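Night Porter and Breakfast Assistant – Nirkilo Walkers' Hostel

Hours: 30 per week, averaged over the year
Contract: permanent after a three-month trial period
Start: September
Reports to: Martti Heinonen, hostel manager

Nirkilo is a 43-bed hostel at the northern end of the lake path. Most of our guests are walkers doing the full route, with cyclists in the warmer months and school parties in spring. We are open all year apart from two weeks in January, when the boiler is serviced and the bedrooms are painted.

We are looking for one person to cover the late evening desk, sleep in on site, and get breakfast out in the morning. The post is vacant as Santeri Heinonen is moving to our sister house at Vonari. He will still be here for the first fortnight to do the handover.

The shift

You start at 8 pm and finish at 10 am. Between midnight and 5.30 am you are asleep in the staff room on the ground floor, unless someone rings the bell. Sleeping hours are paid at a flat sleep-in rate, and all other hours at the full hourly rate. If you are woken, you write the time in the night book and are paid the full rate for the time you were up, with a minimum of half an hour per call.

You would normally work three shifts in one week and four in the next. The rota is put up a month ahead. Swaps with the other porter, Stojan Vasić, are fine as long as Martti knows by noon on the day.

Evening duties

Checking in late arrivals and taking payment. Most guests have booked and paid before they come, but we keep four beds back for walkers who turn up without a booking.

Answering the phone until 10 pm. After that it goes to the recorded message, with a separate number for guests who are already on the path and running late.

Locking the boot room, bike shed and back gate at 11 pm. Guests have a code for the front door.

Making sure the drying room heater is on and that nothing has been hung directly on it.

Walking round the building before you go to bed: kitchen, lounge, both corridors and the cellar door. There is a sheet to sign.

Setting up for breakfast. The tables are laid the night before, and bread dough from the bakery comes frozen and has to be taken out to thaw by 10 pm.

Morning duties

Breakfast is served from 6.30 to 9 am. It is a cold buffet with porridge, boiled eggs and fresh rolls. You do not need to be a trained cook, but you do need to be able to have it all on the table at the same time for a full house. Packed lunches are ordered the evening before and made up between 6 and 6.30. In July and August there is a second person in the kitchen from 6 am.

After breakfast you clear the dining room, wash up, wipe down and put away. Guest kitchen and staff kitchen are both to be left clear for the cleaners, who come in at 9.30.

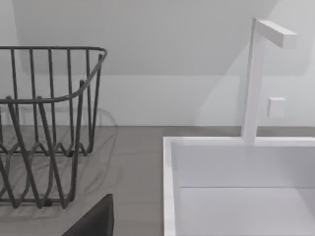 KITCHEN AND FOOD HYGIENE

You will need a basic food hygiene certificate. If you do not have one, we pay for the course and for the day you spend on it, and it has to be done within the first six weeks. Guests with allergies are marked on the breakfast list. Gluten-free bread is kept in its own drawer with its own board and knife, and these do not get used for anything else.

Fridge and freezer temperatures are written down twice a day. Open food is labelled with the date. Guests may keep their own food on the two lower shelves of the guest fridge, with a name and leaving date on it, and anything past its date is thrown out each morning.

Pans too big for the dishwasher are done by hand. Please do not leave them to soak overnight.

What we need from you

You must be 18 or over and have the right to work here. You should be comfortable being the only member of staff in the building, and able to stay calm with people who are cold, tired or have lost their booking. We need clear spoken English. Finnish or French would be useful, and so would any German.

First aid training is wanted but can be arranged. You should be able to carry a 15 kg box up one flight of stairs. The cellar steps are steep and there is no lift.

Experience in a hostel, hotel, care home or hospital would help, mainly because you would know what sleep-in work is like. People who have not done it before are welcome to apply, but please think about it first. Some nights the bell does not ring at all. On wet nights in October it can ring three times.

This is not a suitable post for anyone who needs to leave before 10 am, for example for a school run. There is no bus to the village before 7 am. Parking is free behind the bike shed.

What we offer

Breakfast on every shift, and supper if you want it – there is always soup.

Five weeks' paid holiday, which cannot be taken in July or August.

A winter payment of 400 euros with the November wages, and a further 1000 euros once you have completed a full year.

Two free nights a year for you and one guest at Nirkilo or Vonari, outside the high season.

A staff room with its own shower and a proper bed. Wi-Fi works in the staff room and lounge but is weak in the corridors.

There is a room to rent in the village for someone moving to the area. It belongs to the hostel and costs 900 euros for the three-month trial period, heating included, paid monthly out of wages. After that you can stay on at the same rate for up to a year. Please say in your application if you would want it, as we only have the one.

How to apply

Send a letter of no more than one page and a list of your past jobs to Martti Heinonen at the hostel. Tell us when you could start and whether you have any fixed dates you cannot work before the end of the year. We do not need a photograph. Give the names of two people we can ring, one of whom should have been your manager.

We will ask a few people to come for an evening, from 7 pm. You will be shown round, have supper with the staff and talk to Martti and to Gaëtan Lecomte, who runs the kitchen. Travel is refunded up to 43 euros on production of a ticket. If you are coming from further away you can have a bed for the night at no charge.

Everyone who writes will get an answer, normally within two weeks. Questions about pay or the contract should go to Arvo Kauppinen in the office, who is in each morning until noon. Questions about the work itself are best put to Stojan – ring the hostel after 8 pm and he will usually pick up.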